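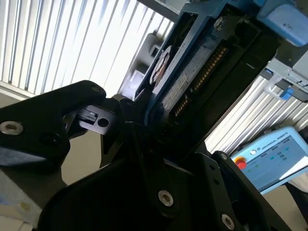

Mollden's repair evening to move into bigger rooms in August

The monthly repair evening that has been squeezing itself into the back of the Mollden branch library is getting a proper home. From August it will meet in the old drapery shop on Hartono Street, two doors up from the bakery, with twice the floor space and, to the relief of many regulars, its own kettle.

Cempaka Lubis, who started the evening with a card table and a borrowed soldering iron, said she had been hoping for a move for quite a while but had not wanted to seem ungrateful to the library.

"They have been so good to us, and they never once complained about the smell," she said. "But last month there were people sitting on the stairs with toasters in their laps, and one lady had her sewing machine balanced on the book return. I thought, well, we really can't go on like this."

The last session drew 22 visitors, of whom 17 went home with something working again. The rest were given advice, a list of parts to order, or in the case of a much-loved electric blanket, a gentle suggestion that it be retired. Radios, lamps and kitchen scales are the things people bring most often, although there has been a steady run of children's electronic toys ever since the school fair, and anybody with a spare battery cover or two is warmly invited to drop them into the box by the door.

The drapery shop has stood empty since the owners moved their business out to Prullau, and it still has the long cutting counters down both sides of the room. Those will stay. Gilang Kusuma, who looks after the electrical bench, went along to measure them on Tuesday and came back delighted – they are just the right height for standing work, he said, and whoever built them clearly expected them to last. He plans to put the electrical repairs along the window side, where the evening light comes in, and to give the opposite counter over to clothes, bags and anything else that needs a needle.

There is some work to do first. The wiring at the back of the shop has to be checked and four more wall sockets put in, and the floor near the entrance needs leveling so that people with strollers or walkers can get in without a struggle. The lease runs for 12 months to begin with, at a rent that Lubis described as "very kind indeed," and the library has offered to go on taking bookings at its front desk so that no one has to learn a new phone number.

Visitors are asked to bring one item at a time, along with the charger or power cord if it has one, and the instruction booklet if it has somehow survived. Repairs remain free, with a jar on the counter for those who would like to put something toward solder, thread and tea. Microwave ovens still can't be accepted.

Readers out toward Stillatley, who have been asking for an evening of their own, may have a little longer to wait. Lubis said she had been over there twice to look at the parish rooms and liked them very much, but she would want a second person comfortable with electrical work before promising anything. Anyone who fits that description, or who knows somebody who does, can leave a name at the library desk.

The doors on Hartono Street will open at 6 p.m., and the last repairs will be taken in at 8.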